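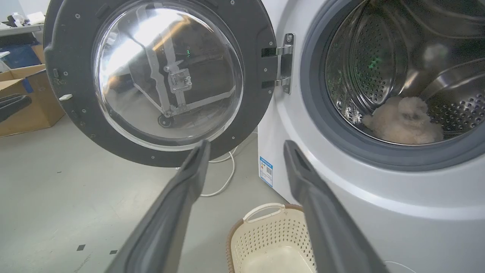

Front-loading washer with the door open, fuzzy beige item in the drum, basket on the floor.

Plostenholm Laundry Set

A set of images of household laundry: loading, unloading and sorting at front-loading washers. Maintained by Lwazi Mokoena and Sizwe Joubert.

Contents

The set holds 2000 images from 81 loads, taken in 14 laundry rooms. Each load has its own folder. File numbers inside a folder follow the order of capture and have gaps where blurred images were removed.

Labels

door: open, closed, ajar. Use ajar only when the latch is free and the gasket is still covered.
drum: empty, part, full. Judged by eye. A single item counts as part.
basket: present, absent. The basket must be at least half visible.
item: one tag per distinct piece — sheet, towel, knit, fleece, plush, other.

Fleece and plush are hard to separate when a piece is slumped at the bottom of the drum. Where the two annotators disagreed, the item is tagged other and the folder is listed in disputed.txt.

Known problems

Glare on the door glass hides whatever is behind it. Do not use the glass region for item tags. Reflections in the glass are not labeled.
Perforations in steel drums were marked as stains in 300 early labels. These were corrected in the February revision, but old copies of labels.csv still carry the error.
Gray gaskets and dark knits are easily confused at the lower edge of the opening.

Changes

7 October 2018 — basket label added to all folders, duplicate folders merged.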